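Nondport should bring back the bottle deposit. The city dropped it in November, saying the return counters cost too much to staff. What we have now is a blue bin at the curb and a list of rules taped to the lid.

I live on Mathur Street, with 16 apartments to one bin. By Thursday it is full and the lid won't close. Bottles end up in the trash.

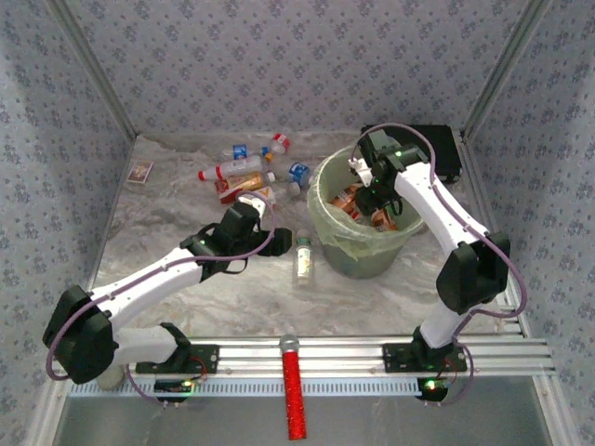
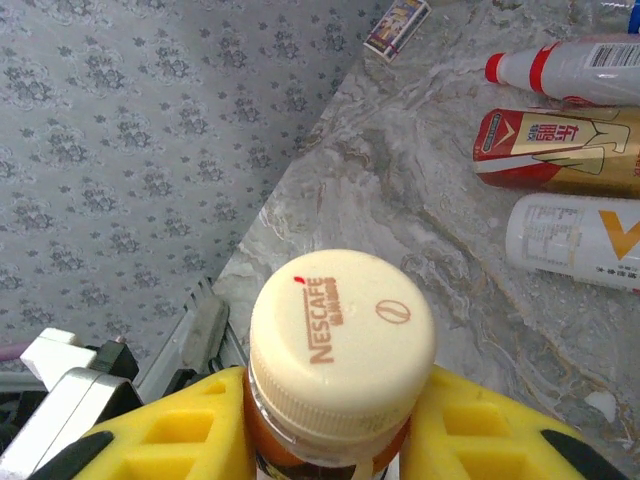 ## Put the money back

A small deposit gives people a reason to carry a bottle back to the store. Gervasio Paredes, who runs the grocery on my corner, wants his counter reopened. So do I. Start with drinks sold in plastic, coffee included, and add cans next year.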